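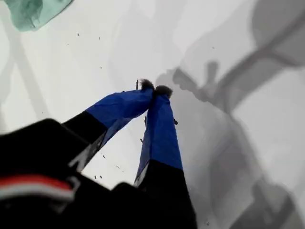

Jikthorpe Workroom: notes from the Tuesday meeting

Present: Mairéad Ó Flaithearta (chair this time), Noémi Orbán, Tadeo Ojeda, Zofia Baran, and me, Lena Ziółkowski, taking notes.
Apologies: none, we were all there, and Tadeo was even early!
Started at 6:30 p.m. in the workroom.

1. Last meeting's notes

Everybody had read them (or said they had). Noémi asked me to fix one thing. She did not agree to buy the new kettle, she agreed to look at kettles. Fixed. Zofia seconded and we moved on.

2. The white surface and the specks

This took up most of the evening, so I'll try to get it all down.

Mairéad opened by saying she would like us to decide what we mean by "clean." A bright white work surface shows every little dark speck, and we all have our own idea of how many specks is too many. Tadeo's view is that a workroom is for working in and a few bits are fine as long as nothing gets on his paper. Zofia cuts pale linen and feels very differently, and I have to say I'm with her, having spent a whole evening picking bits off a cream lining with tape.

Then we got onto what the specks are. Noémi thinks charcoal. Tadeo thinks lint, and said it in the voice of a man who owns a lot of charcoal. Mairéad thinks it could be either one plus whatever comes in on our shoes and bags. We went back and forth on this for longer than we needed to and didn't settle it. I've written "unknown" and everyone was okay with that.

What we did agree on:

Brush first, then wipe. Going straight in with a damp cloth smears the dark stuff and leaves gray streaks, and then you're cleaning twice. Zofia showed us how she does it, long strokes toward you with the soft brush and the dustpan held right up under the edge.

Fresh cloth each time. Used ones go in the bucket by the sink. Please wring them out!

Charcoal, soft pastel and anything else that crumbles goes on a sheet of brown paper, taped down at the corners. Fold the paper inward when you're done and put it in the trash. Tadeo agreed to this and asked that it be recorded that he agreed cheerfully.

No scouring powder. Noémi used to use it at her old studio in Sasport and the shine went off everything in one summer.

We also talked about when to clean. Mairéad wanted it done at the end of every session. Tadeo wanted once a week. We ended up with a quick brush after every session and a proper wash on Tuesday before we meet, with whoever gets here first making a start. (This will be Tadeo if he keeps up his new habit.)

3. Light over the work area

Zofia brought this up. She likes how bright it is on the white side of the room, but she gets shadows under her hands when she's marking out, and they make it hard to see a pencil line. Noémi has the same trouble with her lettering. We tried moving the floor lamp while we were talking, first behind Zofia and then off to her left, and left was better for her and worse for Mairéad, who is left-handed and had to squint.

Tadeo knows of a clip-on lamp from Tautahi that a friend of his likes. He's going to ask to borrow it for a week before we spend anything. I suggested we also try the blind halfway down in the afternoons. Nobody objected so I suppose I'm doing that.

4. Fabric shelf

The shelf is full again. Mairéad took everything down last weekend and refolded it, and thank you to her, it looks lovely. She found two pieces of the same striped cotton that two of us had each bought without knowing the other one had it. She would like us to look at the shelf before going shopping. Fair.

We agreed that anything smaller than a dinner napkin goes into the scrap bag and anyone can use it. Bigger pieces keep their owner's name on a pinned slip. Pieces with no slip by the end of July go in the scrap bag too, so please check yours! I know I have some green wool in there that I would be very sad to lose.

Noémi asked if she could keep her felt on the bottom shelf, since it sheds. Yes, in a lidded box. Zofia has a spare box at home and will bring it in.

5. Money

We have $134 in the tin. From that we owe Mairéad $21 for brushes, cloths and the big roll of brown paper. She had the receipt with her and I paid her back during the break.

Noémi reported on kettles (see item 1). The one she likes costs more than she wanted to pay, and the cheap one had a lid that stuck when she tried it in the store. She'll keep looking. Tadeo says we can boil water in a saucepan like his grandmother did. He can have the first turn at it.

We had a short talk about whether to raise what we each put in. Zofia would prefer to leave it alone until fall and see what the heating does. Agreed by all.

6. Open evening

Panerell, the framing shop downstairs, has asked if we'd like to open up the same evening they have their summer show. We all said yes very quickly and then remembered what it involves. Mairéad will talk to them about the stairs and the front door, and about who locks up.

We'd like to have something on the go so people can see us work. Zofia will do some hand quilting. Tadeo wants to draw visitors, five minutes each, on the brown paper. Noémi is going to letter names on gift tags and has 100 blank ones left over from a wedding job, so those are taken care of. I'll be on drinks and snacks, and I'd love some help with that from anybody who can bake. Drinks stay on the side by the door and do not go anywhere near the linen.

Tadeo asked if we should cover the white surface for the evening. Zofia said no, she wants people to see it looking its best. Mairéad said we'd better have it looking its best, then, and we drifted back into item 2 for a while. I stopped writing at that point and ate a cookie.

7. Small things

The tape dispenser is missing. It's the heavy one. If you took it home, bring it back, no questions.

The window by the sink sticks. Push at the bottom corner and it goes.

Noémi's good scissors have a ribbon on the handle now. They are for fabric. She would like me to underline fabric, and I can't in this email, so please imagine it.

Zofia found an earring, a small hoop. It's in the saucer by the phone charger.

Who's doing what

Mairéad: talk to Panerell about doors and stairs.
Noémi: kettle, gift tags, move the felt once the box is here.
Tadeo: borrow the lamp, tape down brown paper, look in his car for the tape dispenser.
Zofia: lidded box, write up the brushing and wiping steps on a card for the wall.
Lena: try the blind halfway, snacks plan, send these notes around.

Finished at 8:15. Next meeting is Tuesday again, same time, and Noémi is chairing. If I got anything wrong please tell me before then and I'll change it. Mairéad, you left your umbrella, I've hung it on the back of the door.

Lena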